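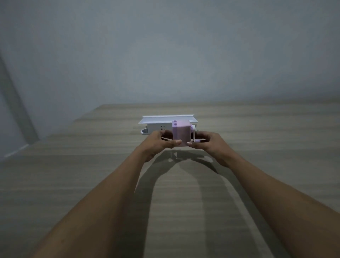 Setting up the visitor table is the part of a Kelemen open day that most hosts leave until last, and it deserves a good unhurried look the afternoon before, while there is still time to fetch anything you've forgotten. The idea of the table is simple enough. A host does a small job by hand, nice and slowly, and then the Kelemen arm has a go at the same job on its own bench while everybody watches. We like the little crank box for this (it looks very much like a hand-crank pencil sharpener, and people of all ages seem to know what to do with it). Lift it in both hands, just clear of the tabletop, with the left hand wrapped around the side and front and the right hand down near the crank, so your visitors can see that two hands share the work before the arm gets anywhere near it.

7.2 Before the doors open

1. Choose a table with a plain wall behind it if your room allows. A noticeboard full of posters is lovely in a classroom, but it draws the eye away from a small object.

2. Switch on the lights you'll be using on the day and hold your arms out over the table. Your shadow will fall somewhere, and it's worth knowing where before you have company. A shadow on your own side of the table is quite all right.

3. Place the crank box within easy reach, with the open space in front of it. If the table has a power outlet at the back, leave that where it is and work on the near side of it.

4. Load routine 1193 on the Kelemen controller and run it 3 times with no visitors in the room. Should the arm stop short on any run, go back to section 5 and repeat the home position check.

Note: Hosts at our Skeltthorpe day in October had the visitor table and the arm bench in separate rooms, and a good part of the afternoon went on walking people back and forth — please keep them together if you possibly can.

CAUTION: The arm bench must have its barrier up whenever the controller is on. Visitors may handle the crank box at the visitor table only. Never pass an object over the barrier by hand.

7.3 Showing the job by hand

1. Stand or sit square to the table and push your sleeves well up, so the hands are easy to follow.

2. Set the crank box down. Rest your right hand over the top of it to keep it steady, and take hold of the pink tray with your left.

3. Pause with the tray out beside the box. Let people compare the tray with the rectangular opening low on the front, and ask them which way round they'd put it in. You'll get some wonderful answers, particularly from the younger ones, and there is no need to rush past them.

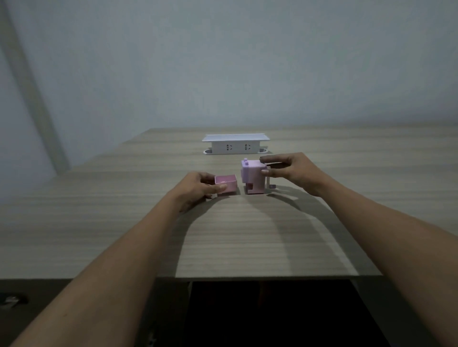

4. Slide the tray into the opening, keeping the right hand where it is. If it catches, draw it back and line it up again — don't force it.

5. Invite a visitor to try. Allow up to 10 minutes for this with a larger group.

7.4 Handing over to the arm

1. Ask everyone to step back behind the barrier line, and wait until they have.

2. Press START on the controller. The status light stays amber during the first movement and turns green once the gripper is in position.

3. Talk your visitors through the routine as it goes, pointing out where the arm does something differently from your own hands.

4. When the routine ends, press HOLD before you answer questions at the bench.

Note: If the arm misses its grip in front of a crowd, let it finish and run it once more. The Otthorpe hosts tell us the misses bring on the best questions of the day.

Related items
Section 5: Home position check
Section 8: Packing up after an open day
Visitor sign-in sheet (printable)
Booking the Flendale demonstration room
Spare trays and cranks: how to order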